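Descaling on a schedule

The water at our place comes in at 80 milligrams of hardness per liter, which the Plutcombe utility calls moderate. I went through September without descaling anything and kept notes, mostly to see how far the manual could be stretched.

The manual says every 10 weeks. It gives no hardness figure, so the number is close to useless. A kettle boiled twice a day and a kettle boiled eight times a day scale at different rates on the same supply. I now log liters instead of weeks. The first visible film on the kettle element came at 890 liters. By 1,404 the boil was noticeably slower and there were flakes in the cup.

Citric acid is what I use. Two level tablespoons per liter, brought to a warm temperature but kept off the boil - boiling it can leave calcium citrate behind, and that is harder to shift than the original scale. Leave it for half an hour, drain, rinse twice. Vinegar works too, slower, and the smell hangs on until Saturday if you start on a weekday.

Anything with a nonstick liner gets half the dose and a soft cloth. 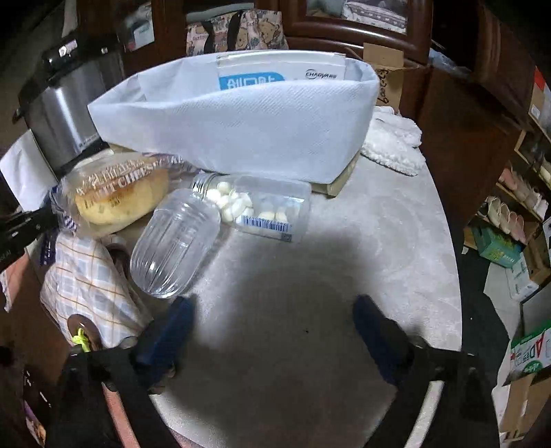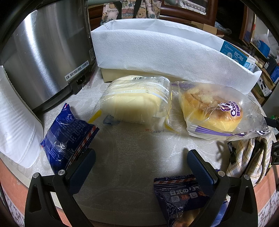

Does filtered water remove the need to descale?

It lengthens the interval. A jug filter takes out part of the hardness, and less of it as the cartridge ages, so keep logging liters.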